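Okance Room Inventory: Coat Stand, Window Ledge and Cabinet
Data card, version 2 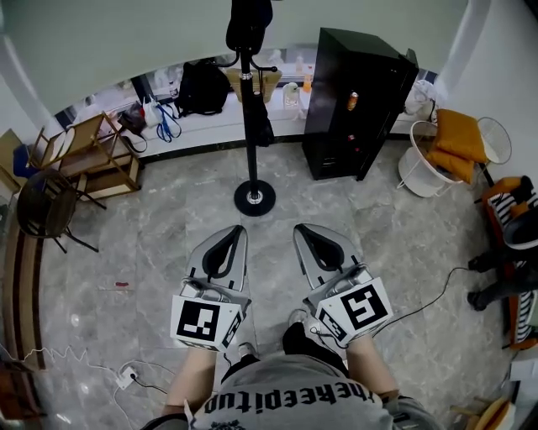 Hema Krishnan asked whether bags left on the ledge should be listed with the furniture or kept in a separate table, as the earlier version mixed the two. They are now kept separate. Furniture is recorded in the file "fixed" and personal or movable items in the file "loose".

Scope
The inventory covers the entrance side of one room with a gray marbled tile floor. Fixed entries include the black coat stand on its round base, the long white window ledge and the tall black cabinet. Loose entries include bags, garments, lanyards, baskets and bottles.

Contents
The release holds 1128 entries in 4 tables. Each entry gives the item, its color, its resting place and the date of entry. Bags are classed as shoulder bag, backpack or plastic bag. The contents of bags are not recorded.

Naming
"Stand" refers to the coat stand only. "Ledge" refers to the surface under the windows. Items on hooks are entered under "stand", including garments draped partway down the pole.

Known limits
Bottles are entered by color and type of cap, without contents. Dark garments are not divided further by fabric or size.

Maintenance
Corrections should be sent to Ingeborg Hamann. Entries are reviewed each April.

Last updated: Jan 30, 2022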